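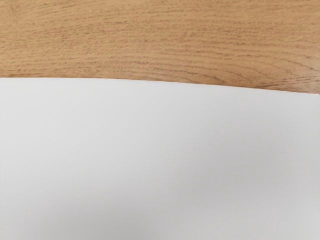
6월 작업 노트: 손목 카메라 시뮬레이션 비교 (Inine / Rai)

목적
그리퍼 두 종을 같은 팔에 번갈아 달아 보고, 손목 카메라 위치를 어디로 잡을지 정한다. 실물 브래킷을 깎기 전에 렌더링으로 먼저 거른다. 장면은 Stavwood 작업대 모델, 오크 무늬 상판에 무광 흰색 면이 걸쳐 있는 구성을 그대로 썼다. 물체는 아직 올리지 않았다.

오전 9시 20분
Inine 평행 그리퍼 모델부터 불러왔다. 손목 좌표계가 지난번과 달라서 한참 헤맸다. URDF에서 tool0 방향이 90도 돌아가 있었고, Deepika가 변환 행렬을 고쳐서 다시 올렸다. 고친 파일은 공용 폴더의 gripper_mount에 있다. 예전 파일은 지우지 말 것. Rai 쪽 설정이 아직 그걸 참조한다.

카메라 후보는 3곳: 손목 앞쪽, 손목 옆면, 손가락 사이 안쪽. 조명과 노출은 고정하고 위치만 바꾼다.

오전 11시
첫 렌더에서 바로 걸리는 점. 나무와 흰 면의 경계는 아주 선명하게 잡힌다. 완만하게 오른쪽으로 내려가는 곡선이고, 경계를 따라 얇고 어두운 그림자 선도 보인다. 문제는 그 아래다. 흰 면에 무늬도 표식도 없어서 특징점이 거의 나오지 않을 것 같다. 화면의 3분의 2쯤이 그런 면이고, 밝기만 흰색에서 회색으로 천천히 변한다. 왼쪽 아래의 흐릿한 그림자는 윤곽이 없어 기준으로 못 쓴다.
그리고 이 시점에서는 손가락이 전혀 안 보인다. 집기 직전에 손가락 끝과 물체 간격을 영상으로 확인하려던 계획에는 맞지 않는다.

특징점 추출 결과(기본 설정, 상한 4,000):
검출 1,232개. 거의 전부 나뭇결 위에 몰렸다. 가운데의 진한 고리 모양 결과 오른쪽의 길게 끊어진 줄무늬 쪽이 특히 많다. 왼쪽의 옅은 결은 드문드문. 흰 면은 임계값을 낮춰도 잡음만 늘었다.
개수만 보면 충분해 보이지만 분포가 한쪽이라 자세 추정에 그대로 쓰기는 어렵다.

오후 1시 30분
Mateja와 통화. Mateja 의견은 흰 면에 표식을 붙이자는 것. 나는 반대했다. 실제 셀에서는 흰 면 위로 부품이 계속 바뀌어 올라오고, 표식이 가려질 때마다 추정이 튀면 원인 찾기가 더 번거롭다. 일단 표식 없이 깊이 카메라로 한 번 더 보고, 그래도 안 되면 모서리 쪽에만 붙이는 걸로 합의.

경계 곡선을 직접 맞추는 방법도 이야기했다. 선 하나로는 곡선을 따라 미끄러지는 방향의 오차를 잡기 힘들다. 나뭇결 특징점과 같이 쓰면 보완은 될 텐데, 실물 상판은 나뭇결이 모델과 같지 않다. 시뮬레이션에서 잘 맞는다고 믿으면 안 되는 부분.

오후 3시
Rai 적응형 그리퍼로 교체. 손가락 링크가 많아서 충돌 계산이 무겁다. 충돌 형상을 단순 상자로 바꾸니 시뮬레이션 속도는 Inine와 비슷해졌다. 다만 얇은 판을 집는 동작에서는 상자 형상이 실제보다 두꺼워서 바닥에 먼저 닿는다. 판재 시험 때는 원래 형상으로 되돌릴 것.
카메라를 안쪽에 두면 닫을 때 가운데 링크가 시야를 막는다. Inine는 안쪽 위치도 쓸 수 있는데 Rai는 안 된다. 공통 브래킷으로 가려면 옆면밖에 남지 않는다.

제어기
Vandorholm 제어기는 두 그리퍼 모두 연결됨. 개폐 명령 응답도 정상. Rai는 힘 제한값 단위가 달라서 설정 파일에서 따로 변환해야 한다. 주석으로 적어 두었다.

지금까지 판단
- 카메라는 손목 옆면, 아래로 조금 기울여서 손가락 끝이 들어오게
- 판재 작업은 Inine, 모양이 제각각인 부품은 Rai
- 컬러 영상 특징점만으로 자세를 잡는 안은 보류

남은 일
- 옆면 위치에서 기울기를 바꿔 가며 다시 렌더 (나)
- 깊이 카메라 잡음 모델 넣기. 무광 면과 나무 면 값을 따로 (Deepika)
- 브래킷 도면 초안, 나사 간격은 Inine 기준 (Mateja)
- 나무 텍스처를 무작위로 바꾸는 스크립트. 같은 결에만 맞춰지는지 확인용
- 물체 올린 장면에서 특징점 개수 다시 세기. 상한 4,000은 그대로 둔다

렌더 설정은 오늘 값으로 저장했다. 노출을 건드린 사람은 여기 아래에 적어 주세요.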